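About Trenda

Hi, I'm Intan Tuhumury, and I run Trenda – a small site about taking pictures, printing them and (on bad days) arguing about tripods.
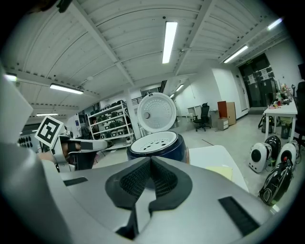

I started writing it in January, the year I left my job at a photo lab, mainly as a place to keep links. People kept emailing me the same things to read and I kept losing them, so I put them on a page. Then somebody asked if I could add a line saying which ones were worth the time, and I got carried away. I still get carried away. If you came for a quick roundup and found 24 paragraphs on paper profiles, sorry, that's just how my evenings go!

These days there's a bit more going on. We publish a reading list every week, plus longer pieces when one of us has something to say. Hafiz Nugroho writes most of the darkroom and film articles and is far more patient than I am with chemistry questions. Danang Wattimena does the software tutorials, usually about batch editing, file naming and backing up your work before you need it. Yoga Entili edits all of us and takes out my exclamation marks (she missed a few on this page).

We also run a class called Mondon. It's a beginner course, 15 people at most, and it goes for two Saturday mornings. You bring whatever camera you have, phones included. We walk, we shoot, we come back and pick 14 prints to pin up and talk over. I love that part. Someone always says they have nothing good and then there's a shot of a bus window or their uncle's hands and the whole room goes quiet for a second.

How do we pay for it? The class covers the rent, and readers who like the site can chip in for hosting. We don't take money for reviews. If a shop lends us a lens, we say so at the top of the article and send the lens back, sometimes with great sadness on Danang's part. Old reviews stay up even when we've changed our minds, with a note and the new opinion underneath.

A few things people ask me all the time. Yes, you can send us a link, and yes, your own blog counts. No, I can't tell you which camera to buy from one email, but tell me what you like to photograph and I'll have a go. Guest articles are welcome – send a short pitch first, and please don't attach fifty full-size files, my inbox has feelings. Your pictures stay yours, and we'll ask before using one anywhere else.

The contact form is in the menu. I read everything that comes through it, though replies can be slow in class weeks. For Mondon dates and the waiting list, pick "Classes" in the form and it'll go straight to Yoga.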